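Sorkach Local History Project
Progress report to the Salehi Fund
01/05/2025
Prepared by Lutz Kasten

1. Where the work stands

The grant was for a short, checked life of the chieftain Branus, to replace the leaflet visitors have been handed for decades. We have gone through 28 documents so far. I had hoped to report a fuller life by now. What I have is a thinner one.

The leaflet says he was born in 1767 in a cave, the seventh son of a seventh son. The year may be right. It appears in a parish copy at Tirkcombe, though in a later hand than the entries on either side of it. The cave first turns up in a travel book written long after his death, by a man who never says who told him. I give it no weight.

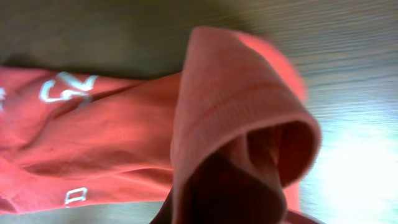

Red fabric with a white printed design.

2. The killings

Every popular account has Branus putting his own brothers to death. Tibor Antal has traced the claim through 8 printed versions, and all of them go back to one letter by a rival's secretary. The number of brothers grows from three to seven along the way. One of the three witnesses a land grant after he was supposedly dead – either the grant is misdated or the letter is wrong, and I lean toward the second.

None of this makes Branus a gentle man. The tax rolls show two villages emptied in a single season, and the leaflet leaves that out.

3. The portrait

We were asked to confirm the portrait used on the road signs. We can't. The collar is a generation too late and the name on the back is in modern ink. I would advise against paying for more signs until someone has looked at it properly.
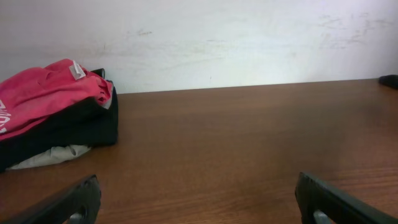

4. Spending and next steps

Copying fees are over budget, travel is under. Three sets of court papers remain to be read, and Tibor will start on them in May. I don't expect them to settle the question of the brothers, whatever the local paper has printed. A draft text will follow once they are done, with doubtful statements marked as doubtful.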